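Home | Features | Style | Makers | Archive | Subscribe

The second life of the school blazer

By Aishwarya Arumugam
July

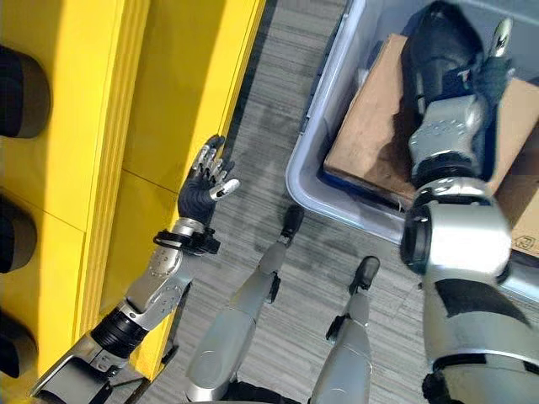 For most of its history the blazer has been a garment issued to people. Schools issued it, rowing clubs issued it, and banks and bus companies expected it of their staff without quite saying so. It was worn for as many years as the institution required and then put away, often with some relief. The notion that anyone might go looking for a former uniform blazer as an adult, and pay to have it altered, would have struck an earlier generation of tailors as peculiar.

Yet this is the trade that has grown up in Rotcombe over the past few years. The town has never been counted among the centres of English dress. It had a cloth market until the railway took the business elsewhere, and for much of the last century it was known, where it was known at all, for school outfitting. Clerkard, the largest of its outfitters, supplied 76 schools at its height. The firm still occupies its long, narrow premises behind the corn hall, though the number of schools on its books has fallen to 22, and a good part of the upper floor has been given over to work that has no connection with pupils.

The change began with unsold stock. When a school closes, merges or alters its colours, the outfitter is commonly left with the garments. Clerkard had accumulated these for decades, in bottle green, maroon, a difficult mustard and several stripes that had gone out of use entirely. The cloth was good. Until well into the 1980s the firm bought heavy wool flannel, and the bindings were sewn on by hand at the lapel. In the ordinary way the blazers would have been sold by weight. Instead, a junior cutter asked whether she might take a few of the larger sizes and recut them for herself and her friends.

The results were worn to weddings, and orders followed.

What distinguishes the recut blazer from the many fashion versions that have appeared over the years is its proportion. A school blazer is cut to be grown into. The sleeve carries a deep hem, the side seams have generous inlays, and the shoulder is left soft so that it will sit acceptably on a child of 12 and on the same child two years later. A fashion blazer has none of this spare cloth. It imitates the finished look, with a crest and a row of bright buttons, and it can seldom be altered by more than a finger's width. The old garments can be opened up and rebuilt. A boxy jacket with patch pockets may be given a waist, or a waist may be taken out, and the marks of the former seams are usually lost after pressing.

The recutters are divided on whether those marks should be lost. Chowdary, a small workroom on the north side of the town, takes the view that they should remain. Its jackets are sold with the line of the let-down hem showing as a darker band at the cuff, where the cloth was protected from light. Where a badge has been removed, the unfaded shield on the breast pocket is left as it is. Customers are told plainly that the band and the shield will soften with wear and will not disappear. The workroom makes no more than two jackets a week, and its waiting list was closed in spring.

Clerkard itself is more conservative. Its cutters press out what they can, replace the lining as a matter of course and offer a choice of horn or plain brass buttons. The crest is always removed. There is a legal side to this, as a school's arms may not be used freely, but the firm also regards the matter as one of manners. A former pupil may have his or her own badge sewn back on after showing some proof of attendance. Very few ask. The greater number of customers have no tie to the schools concerned and are drawn by the colour.

Colour is, in fact, the part of the story that fashion writers have tended to neglect. Ready-made tailoring in this country is overwhelmingly navy, grey and black, and even the more adventurous labels go little further than a tobacco brown. School outfitters were obliged to work with a much wider range, for the simple reason that neighbouring schools could not be dressed alike. Over time this pushed the later foundations into some remarkable corners. The mustard already mentioned belonged to a girls' school that opened in the 1920s, when every blue and green within a day's travel had been taken. It is now the most requested cloth in the town. A surviving length of it was found last year in a cupboard, and it has been promised several times over.

Attempts have been made to have such cloths woven again. Wirberg, a mill which still keeps its old pattern books, has produced trial lengths of the mustard and of a plum and silver stripe. The shades are close. The handle of the new cloth is lighter, partly because the yarn is finer and partly because few people today would tolerate the original weight in a heated building. One Rotcombe cutter who has worked with both describes the older flannel as "cloth that argues back". She prefers it for structured shoulders and chooses the new length for anything that is to be worn open.

How the jackets are worn has also shifted. In the first photographs that customers sent back to the workrooms, the recut blazer was treated as a piece of fun, with a straw hat or a loosely knotted tie. That mood has passed. It is now more often seen over a plain knitted dress, or with wide trousers in a matching weight, and the stripes are being worn with other stripes to considerable effect. Older customers, some of whom had sworn never to put on a blazer again, have taken to them with particular confidence. A retired headmistress in the town has three, none of them from her own school.

Cost remains an obstacle. An unaltered blazer from dead stock may still be bought for 40 pounds - less if the moths have been at it - but the recutting takes several days and is priced accordingly. Workrooms are frank about which alterations repay the expense. Taking in the side seams is straightforward. Shortening the body is possible, provided that the pockets do not end up too close to the hem. Widening the shoulders is almost never advisable, and a customer who requires it is generally steered towards a larger garment and a fuller recut.

Those who wish to try the work at home should begin with the lining. It can be unpicked along the bottom edge and folded back, and the inlays can then be inspected before any decision is taken. Old linings are apt to split at the armhole, and it is sensible to allow for their replacement. Bindings should be left alone by anyone without experience of them. Once a braid has been lifted from a curved lapel it seldom lies flat a second time.

The supply is finite, and this is understood by everyone concerned. Modern school blazers are for the most part made from polyester, which washes well and suits the families who have to pay for it, but which does not take kindly to being recut. Clerkard expects its own older stock to be exhausted within a few years, the maroon lasting longest. The firm has begun to buy back blazers from the public, in any adult size and any condition short of ruin, and a rail by the front door is kept for those that have come in during the week. On a recent morning it held a run of bottle green, one cricket blazer with the braid missing, and a very small maroon jacket with a name tape still in the collar, which the shop had accepted anyway.

Comments (4)

Threadbare_Jo
I wore the mustard for five years and hated every minute. Now I gather people are queuing for it. Mine went to a jumble sale in 1983.

P. Lyle
Good article, but a word of caution on pressing. Old flannel will shine if the iron goes straight on to it. Use a damp cloth and be patient.

Marguerite
Does anyone know whether Chowdary will reopen its list in the autumn? I have my late brother's blazer and would like it made to fit me, marks and all.

Threadbare_Jo
Marguerite, I rang them last month and was told to try again in September.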